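Der dritte Ort

Zwischen Küchentisch und Firmenzentrale hat sich das Coworking eingenistet. Ein Rundgang durch eine Branche, die Gemeinschaft verkauft und Stille liefert.

16. August 2023

Wer in einer mittelgroßen Stadt einen Schreibtisch auf Zeit sucht, bekommt zuerst eine Weltanschauung. Bei Amcombe, untergebracht in einer ehemaligen Druckerei hinter dem Güterbahnhof, heißt der Mietvertrag »Mitgliedschaft«, die Hausordnung »Kultur« und die Kündigungsfrist »Ausklang«. Der Ausklang dauert fünf Wochen und wird voll berechnet. Dafür gibt es zum Einstand einen Kaffeebecher, auf dem der eigene Vorname steht, in meinem Fall mit einem Buchstaben zu viel.

Ich habe mich für diesen Text in drei Häuser eingemietet. Ich bin Freiberuflerin, seit zwölf Jahren, und habe in dieser Zeit an Küchentischen, in Bibliotheken, in einem Gartenhaus und einen Winter lang in einer Bäckerei gearbeitet, deren Besitzerin mich irgendwann bat, wenigstens mal ein belegtes Brötchen zu nehmen. Ich bin also genau die Kundschaft, auf die es die Branche abgesehen hat: selbstständig, ein wenig einsam und zu stolz, das eine vom anderen zu trennen.

Das Versprechen ist überall dasselbe. Man kommt mit dem Rechner unter dem Arm, setzt sich zu Gleichgesinnten, und bis zum Mittag hat man eine Mitgründerin, einen Steuerberater und jemanden zum Klettern. In der Praxis setzt man sich hin, nickt in die ungefähre Richtung des Nachbarn und stülpt sich Kopfhörer über. Das Nicken ist am ersten Tag noch recht herzlich. Ab dem dritten reicht eine Bewegung der Augenbrauen.

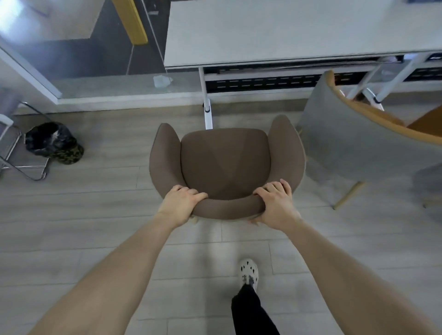
Der Vormittag ist die große Zeit der Reviere. Offiziell gilt freie Platzwahl, auf der Website von Amcombe steht sogar, jeder Tag sei »eine Einladung zum Perspektivwechsel«. Tatsächlich sind die Plätze so fest vergeben wie die Liegen in einem Strandhotel, nur ohne Handtücher. Man erkennt das erst, wenn man sich falsch gesetzt hat. Dann bleibt jemand zwei Meter entfernt stehen, schaut in den Raum hinein, als suche er eine bestimmte Himmelsrichtung, sagt »Nein, nein, alles gut« und geht anderswohin, wo er den ganzen Tag sehr laut tippt.

Ich habe am zweiten Morgen einen Fensterplatz erwischt und wurde dafür bis zum Feierabend mit ausgesuchter Höflichkeit bestraft. Am dritten saß ich neben dem Drucker.

Die Küche als Parlament

Was an Gemeinschaft vorhanden ist, findet in der Küche statt, und zwar überwiegend schriftlich. Bei Terov, dem zweiten Haus meiner Rundreise, hängt über der Spüle ein Briefwechsel, der im vergangenen Oktober begonnen wurde und stilistisch seither gewonnen hat. Es fängt an mit einem schlichten »Bitte Tassen einräumen«, geht über in »Die Maschine beißt nicht« und erreicht seinen Höhepunkt in einem vierstrophigen Gedicht über Hafermilch. Darunter hat jemand mit Bleistift die Zeichensetzung korrigiert.

Terov verlangt weniger Geld als Amcombe und verzichtet auf die Weltanschauung. Es gibt Tische, Strom und einen Mann am Empfang, der beim Begrüßen nicht aufschaut. Ich habe dort so viel geschafft wie lange nicht mehr. Den versprochenen Netzwerkabend habe ich besucht, es gab Salzstangen. Eine Übersetzerin erzählte mir, sie komme seit Jahren jeden Werktag und kenne von vier Leuten den Namen. Sie meinte das als Lob.

Überhaupt sind die zufriedensten Mitglieder jene, die vom ganzen Überbau kaum Notiz nehmen. Sie wollen eine Tür, die morgens hinter ihnen zufällt und die nicht die eigene ist. Sie wollen Menschen sehen, die auch arbeiten oder es glaubhaft vorführen. Eine Waschmaschine, die im Nebenzimmer piept, kann ein ganzes Kapitel kosten. Ein Fremder, der am Nachbartisch seine Umsatzsteuer macht und dabei leise seufzt, hat dagegen etwas Anspornendes.

461 Euro im Monat

So viel kostet bei Feyisa, dem dritten und feinsten Haus, der »Flex-Tarif Plus«. Flex heißt, dass man keinen festen Tisch hat, und Plus heißt, dass man das an zwei Standorten nicht hat. Enthalten sind Obst, ein Ruheraum mit Moosbild und die Nutzung einer App namens Tononik, über die man Besprechungsräume reserviert. Tononik fragt nach jeder Buchung, wie man sich dabei gefühlt hat. Ich habe zunächst wahrheitsgemäß geantwortet und bekam daraufhin Atemübungen geschickt.

Die Besprechungsräume sind nach Gebirgen benannt, was zu Sätzen führt wie »Der Harz ist bis drei belegt, aber ihr könnt in die Tatra«. Belegt heißt dabei meistens, dass ein einzelner Mensch darin telefoniert, weil die Telefonkabinen nebenan so eng und warm sind, dass man nach zehn Minuten als ein anderer herauskommt.

Feyisa lässt sich auch tageweise für Firmen mieten, die ihre eigenen Büros abgeschafft haben und nun feststellen, dass die Belegschaft sich gelegentlich begegnen sollte. 4000 Euro kostet so ein Tag für eine ganze Etage, Moos inbegriffen. Ich sah eine dieser Gruppen eintreffen. Alle standen eine Weile im Flur und verglichen, wie groß die anderen in Wirklichkeit waren.
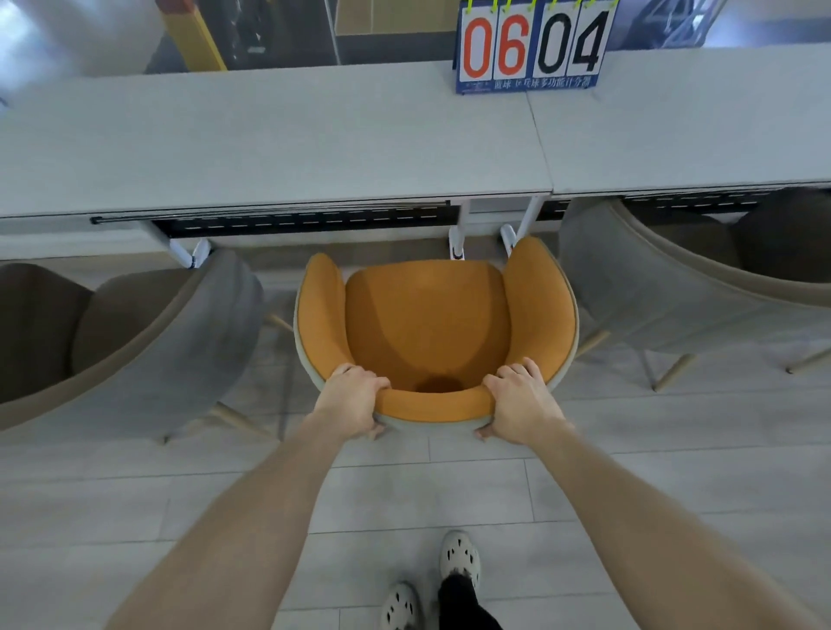

Was bleibt

Ich habe alle drei Mitgliedschaften wieder beendet, bei Amcombe läuft noch der Ausklang. Den Becher durfte ich behalten. Nach Terov gehe ich inzwischen zweimal die Woche mit einer Zehnerkarte, die am Empfang ohne Aufschauen gelocht wird. Ich habe dort einen Stammplatz, zweite Reihe, nah an der Steckdose. Neulich saß eine Neue darauf. Ich blieb in zwei Metern Entfernung stehen, sagte, es sei alles gut, und setzte mich neben den Drucker.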